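College robot club claims progress on bedside tidying, but the numbers need a closer look

9 Jan 2024

The student robotics club at Tangen College says its year-long project to teach a robot arm to tidy a hotel bedroom is "on course" for the spring contest in Eltport. On the evidence released so far, that depends a good deal on what is meant by a course.

The project, called Grurkemus, began as an evening class in basic programming and grew into an entry for the Heva Cup, an inter-college competition in which teams are given an ordinary furnished room and a list of small jobs. There are no factory parts to sort and no painted lines on the floor. The arm has to cope with whatever a guest might leave lying about, and with furniture nobody designed for it.

In a progress note put out this week, the club says its system completed 2,639 out of 2,701 attempts at its bedroom tasks during December. That is a very high rate of success, and it was the figure the college chose to put at the top of its own announcement. Further down, the note explains that an attempt counts as complete if the gripper reaches the right object and closes on it. Lifting it, carrying it and putting it down somewhere sensible are scored separately.

Those fuller runs number 796. The note does not say how many of them ended well. Asked for the figure, the club replied that the results were "still being checked" and would be shared before the contest.

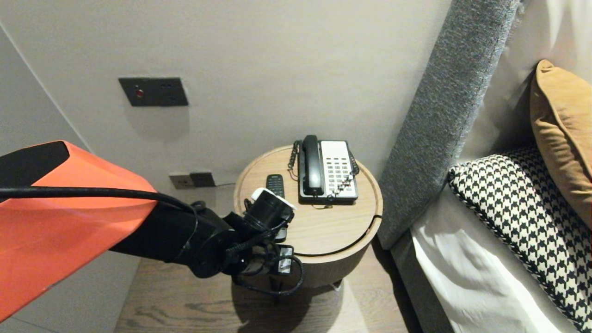
Small items close to other things are where most teams come unstuck. A remote control is flat, dark and easily pushed along instead of picked up, and a telephone with a coiled cord gives an arm plenty to catch on. The club's note mentions both as "solved cases", though it adds that the start position of each object was kept within a hand's width of the same spot throughout the month. A guest who has fallen asleep in front of the television is unlikely to be so careful.

There is also the matter of who was doing the work. Many of the early runs were steered by students, with the movements recorded so that the software could learn from them. This is a normal way of going about it and the club makes no secret of it. But the note does not split the December total into runs steered by hand and runs the arm managed alone, and without that split the headline figure says little about what will happen in Eltport, where steering is not allowed once the clock has started.

None of this makes it a poor student project. The class has 24 members, most of whom had never written a line of code before they joined, and they have built a working system on evenings and weekends. Their write-up of the gripper's cabling faults, tucked away at the back of the note, is frank and more useful than anything on the front page. Other teams would do well to read it.

The trouble is with the claims made on their behalf. The college's announcement talks of robots "ready to support hotel staff" – a phrase that appears nowhere in the club's own pages – and suggests that local guest houses could see a trial within the year. The college did not name any guest house that had agreed to one.

Under Heva Cup rules, each team has a single practice session in the contest room and then three scored runs, with the objects moved between each. Entries stay open until the end of the month. The Grurkemus team says it will publish its full results, including failed runs, before it travels.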